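Kitchen & Pantry > Everyday Care > Dish Towels

4 min read

Getting the Most Out of Your Dish Towels

I have more dish towels than any one person needs, and I still reach for the same few every day – the soft ones that have been through the wash so many times they've finally started to drink up water instead of pushing it around. If yours are new and seem to smear more than they dry, don't give up on them yet! Most new towels come with a finish on them, and they need a few hot washes before they're any good.

Skip the fabric softener. I know it smells lovely (I used it for years and wondered why my glasses were always streaky), but it leaves a coating on the cotton. The same goes for dryer sheets. A half cup of plain white vinegar in the rinse now and then does a nice job of clearing out old buildup, and no, your towels won't smell like a salad when they're dry.

For towels that have gone sour, I do an overnight soak. Put a spoonful of washing soda in a big dish or a basin, pour in hot tap water, stir until it dissolves, and push the towels down until they stop floating. Use glass or enamel for this and keep aluminum out of it, as washing soda will dull it. In the morning wring them out and wash them as usual.

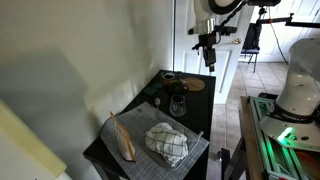
Checked towel in a glass baking dish.

Stains are their own little project. Tomato and berry want cold water first, and as soon as you can get to it. Grease wants a dab of dish soap rubbed in dry, before any water touches it, and then 2 hours or so to sit while you get on with something else. Coffee and tea usually come out with the vinegar. Turmeric I have mostly made my peace with, although a sunny afternoon on the clothesline fades it a good deal.

I keep two piles in the drawer at our place on Semaan, one for dishes and one for hands and spills, and I try hard not to mix them. Different colors help, especially when there's company in the kitchen and everybody wants to pitch in. Change the hand towel every day, and hang it spread out flat on a bar if you have one. A towel bunched on a hook stays damp in the folds, and that's where the smell gets its start.

When a towel wears thin in the middle, cut it into quarters and keep the pieces under the sink for windows and shoes.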